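Loan (association football)
Category: Football terminology | Transfers

In association football, a loan is the temporary registration of a player with a club other than the one holding the player's contract. The parent club keeps the permanent registration, and the player returns to it when the term expires.

Terms

Season-long loans run between transfer windows. Shorter arrangements are governed by league rules, which may cap the number of loanees named in a match-day squad. Wages may be paid by either club or divided between them. A recall clause allows the parent club to end the loan early – usually within a window – and a purchase clause may be optional or obligatory.

Eligibility

Many competitions bar a loaned player from appearing against the parent club. In cup ties a player who has already appeared for another entrant may be cup-tied.

Usage

Bernadette Thibodeaux, in a study of the clubs Mokell and Pevach, separates development loans, intended to give young players senior minutes, from clearance loans, used to take a surplus player off the wage bill. The two categories overlap in practice.

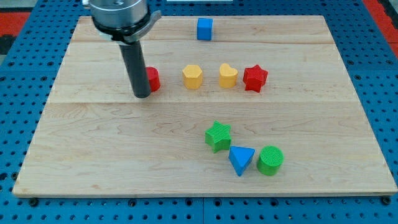
Pale wooden board of three joined planks on a blue pegboard table.

See also: Free agent; Transfer window

4 shares | 2 comments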